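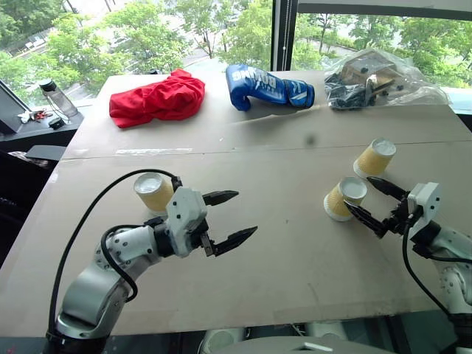
Celtside publishes its upkeep notes for a two-armed cup-handling cell, and keeps the claims small

Eston, June 15, 2024

Celtside, the workshop that sets up and looks after small robot cells for other firms, has today put its working notes for the Stevis cell on its website, free to read and copy. The notes cover mounting, cabling, gripper fingers, the table surface and the checks made before the arms are switched on. They do not cover how clever the cell is. We have read enough announcements on that subject and would rather not add to the pile.

Stevis is our own name for a two-armed cell that picks up, turns and sets down paper cups on a flat table. It was put together for Ibarra, a catering supplier that wanted to know if such a machine could be kept running by ordinary staff with ordinary tools. Our answer after a spring of looking after it is a cautious "most of the time". Ibarra has heard this from us in plainer words.

The cell has spent 400 hours under power since it was set up. We have a log entry for 17 stoppages in that time. Nine were put down to cables, which will surprise few people who have worked near a moving arm and may surprise some who sell them. The others were a mixture of finger wear, loose screws, one bad power supply and two we never got to the bottom of. Those two are in the notes as well, marked unexplained. We would ask readers to be wary of any upkeep record that has no such entries.

Cables

The cable to each gripper runs outside the arm, and it has to have slack. Too little and it pulls on the plug when the wrist turns over. Too much and it finds something to catch on, usually the arm it belongs to. There is a formula for this in a good many manuals. We tried it, and then we moved each arm slowly through its full range by hand, watched where the loop went, and changed the length. The second way worked better. The notes give our lengths, but we would not trust them on a different table with a different mount, and neither should anyone else.

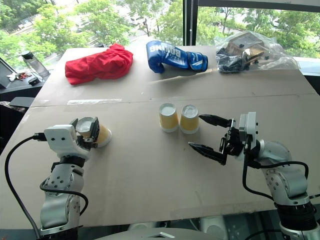 Plugs are pushed home and checked by feel at the start of each session. A plug that looks seated may be a hair's width out, and the fault it causes will come and go for days. We lost most of a week to one of these before we added the check. It takes less than a minute.

Fingers

The fingers are treated as parts that wear out. After every 3000 grips we take them off, clean them, look at the gripping faces under a lamp and put them back with the screws done up in the same order. We do not have proof that 3000 is the right number. It is the one we picked at the start, and it has not let us down so far. Somebody with a harder surface to grip than a paper cup should expect to do it sooner.

Closing force is set with the cups in use that day. Paper cups vary more between packs than their makers might like to admit, and a setting that holds one firmly will put a dent in the next. We have been offered software that claims to sort this out by itself. We ran it for a fortnight, side by side with a person and a screwdriver, and went back to the person.

The table

Cardboard is a perfectly good work surface for a job like this. It is cheap, dull enough not to bother the cameras with glare, and kinder than steel to a finger that comes down too far. Its weak point is the joins. A lifted seam can tip a cup or stop it sliding, and the fault then looks like poor gripping. Before touching any setting, run a flat hand over the area where the cups stand. Press down or replace anything raised. Old tape should come off if it has started to curl.

We also leave ordinary odds and ends at the back of the table while testing. A cell that only behaves on a bare surface is of limited use to a customer with a real room to run it in.

After a knock

Any arm that has been bumped, or has hit the table, is stopped and checked at the base first, then joint by joint up to the gripper. It is tempting to start at the gripper, where the trouble shows. On Stevis the base bolts were to blame on two occasions when we had already spent an afternoon on the wrist. Once everything is tight, the arm is run at its slowest speed with no cup, then with one, and only then goes back to normal work.

What we are not saying

We make no claim that the cell saves money. Ibarra has not asked us to say so and we have not seen figures that would support it. We do not say that it can be left alone, either. Someone who knows the machine needs to be within reach, and the time that person spends on it belongs in the cost. It is often left out.

The notes will be looked at again in September, when the cell has had a summer of heat and dust, and mistakes will be corrected in the open with the old text left in place. Readers who keep similar machines going are invited to send in their own stoppage logs - the dull ones especially.

About Celtside

Celtside sets up, services and repairs small robot cells from its workshop in Eston. It does not build arms and takes no commission from firms that do.

Press contact: Celtside workshop office, Eston. Visits to see the cell can be arranged, although we cannot promise it will be working.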